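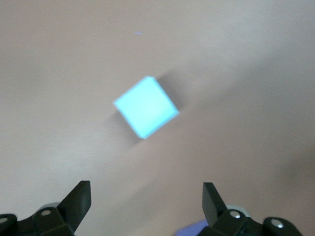 ## Flutel wrist cam + gripper kit, eval notes

16 Sep 2018, Tarnstead workshop, bench 2

Kit on loan from Ofori (the reseller, not the maker). They want a yes/no on whether we'd take it for the teaching cells. Quote is 1,762 for arm-end kit only: gripper, wrist camera, cable, bracket, one year of the Vudimero pick software. With the extended licence it goes to 3,553. Not paying that without seeing depth working properly.

Unpacking and fitting: fine. Bracket holes match our flange, bolts supplied were too long, used ours. Cable strain relief is poor, will snag on joint 5 sooner or later. Zip tie for now.

### Camera

- Soft. Small light blue cube on the bench, edges blurry, and the top face blown out nearly to white. Colour only really holds at the edges.
- Auto exposure can't be locked from the Vudimero panel. Found a setting in the config file, it gets overwritten on restart. Asked Ofori.
- Focus ring is fixed with a dab of something. Didn't want to break it loose on a loan unit.
- Both fingers show at the bottom of the view when open, good, means you can check alignment by eye. Also means the mask has to be right or the software sees black fingers as parts. Default mask was off to one side, redrew it.
- Shadow goes up and right of the cube. Worry is the detector taking shadow as part of the outline. Check box centre against the real centre before trusting any pick.
- Tiny purple-blue speck on the bench above the cube. Leave it there – decent test for the minimum blob size, which is set far too low out of the box.
- Something purple at the bottom edge between the jaws, only a bit of it in view. Want to know what the software does with part objects at the border. Manual says they are ignored. Manual says a lot of things.

### Gripper

Opens wide, plenty of gap for a cube that size. Black plate fingers, angled in. Two things I don't like: fingers have no pads, and the finger screws are not thread-locked as supplied. One was a quarter turn loose before we'd even powered up. Tightened all, marked with paint pen.

Force setting is 1 to 10 with no units anywhere. Rang Ofori's support line, was told "five is normal". Normal for what? Asked for a curve in newtons, they'll go back to Flutel. Stay on 3 until we hear, foam parts especially.

Closing speed ok. Bit of play side to side if you wiggle a finger by hand, more than our old one. Might be the linkage, might be the pins. Measure with the dial gauge.

### Software

Install took most of the morning, licence server wouldn't talk through our proxy. Worked off the phone hotspot in the end, which is no good for a room of students. Need an offline licence or it's a no.

Calibration wizard is decent, best part of the package. Clear steps, tells you when a pose is rubbish. Only gripe, it doesn't save the poses, so a knock to the bracket means doing the lot again from scratch.

Block demo wants the part turned square to the jaws before closing. Cube is sitting cornerwise to the fingers, so the wrist has to rotate first. Watch the cable on that move!! Jog it by hand before letting it run.

### To do

- [ ] fit diffuser over bench lamp, see if the top face still washes out
- [ ] log detected angle against protractor, cube in several positions
- [ ] min blob size up untill speck drops out
- [ ] slide purple part in from the border a bit at a time, log when it's picked up
- [ ] 1,000 cycle open/close overnight, no part, then check paint marks
- [ ] dial gauge on both fingers
- [ ] price for pads and spare fingers, seperate from kit
- [ ] ask if the camera is sold on its own, and with a focus you can turn

Loan runs to November so there's time. Leaning towards the gripper yes, camera no, software depends on the licence answer. Don't pass that on to Ofori yet, they'll only ring again.

Spare bolts in the blue tub, label it if you move it.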